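I've been buying and selling old stamps and coins online for long enough now that my family has stopped asking when I'll quit. It started with a shoebox of loose stamps from a junk shop in Brindville. I thought I'd pick out the pretty ones and toss the rest (I tossed nothing, of course), and before I knew it I had album pages all over the guest bed and a magnifier on a string around my neck.

Anyway! This week I want to talk about job lots, because I bought another one and I have opinions.

A job lot is a pile of stuff a seller doesn't want to sort. You get one blurry photo, a weight, and a title in all capitals. The one I just got was listed as 400 stamps, world, off paper, unchecked. Now, "unchecked" is a word I've learned to read slowly. Sometimes it means a person cleared out an attic and couldn't care less. A lot of the time it means a dealer took out everything good and then stopped checking.

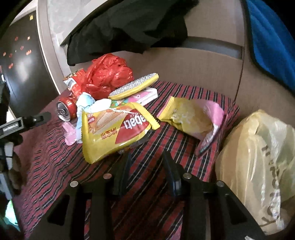 So is a big mixed lot worth buying if you're new to this?

Go for a small one first, from a seller who shows both sides of at least a few stamps, and only pay what you'd be happy to spend on an evening of sorting. Treat anything better as a bonus.

My lot had the usual heap of common definitives, the same little faces over and over in six shades of green. But tucked in with them was a run of the Plultolley railway labels, which I'd only ever seen in the Hegde catalog. They're not worth much. The Hegde number is 153 and the price next to it wouldn't buy you lunch. I don't care, I love them! The engraving on the bridge is so fine that I kept going back to look at it when I should have been making dinner.

The gum is a mess on two of them and one has a thin spot the size of a pinhead. I used to get upset about that kind of thing. Then I met a few people at the Saturday fair who collect damaged stamps on purpose, for the postmarks, and it loosened me up quite a bit. A creased stamp with a clear town cancel is more fun to me now than a perfect one with no story on it.
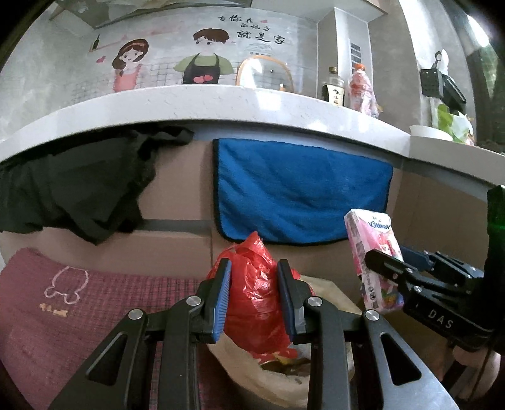 Kleenex and a couple of plastic bags

Storage is the other thing I get emails about. I switched from those old peel-and-stick albums to Flendik stock pages back in February and I'm never going back. The strips are clear, they hold the stamp flat, and you can shuffle things when you change your mind (I change my mind constantly). They do cost more. I have something like a drawer and a half still waiting to be moved over, and I've told myself no more lots until that's done, so we'll see how long that lasts.

One last grumble about shipping. Please, sellers, stop taping the stamps to the card! I had to cut a really nice airmail block free with nail scissors, holding my breath the whole time. A glassine envelope costs next to nothing, and you can get a box of 2000 that will last you years. Put the stamps in that, put the card behind it, and tape the envelope.

Next time I'll go through the coins that came in the same parcel. There's a dark one in there I can't read at all, and I'm trying very hard not to clean it.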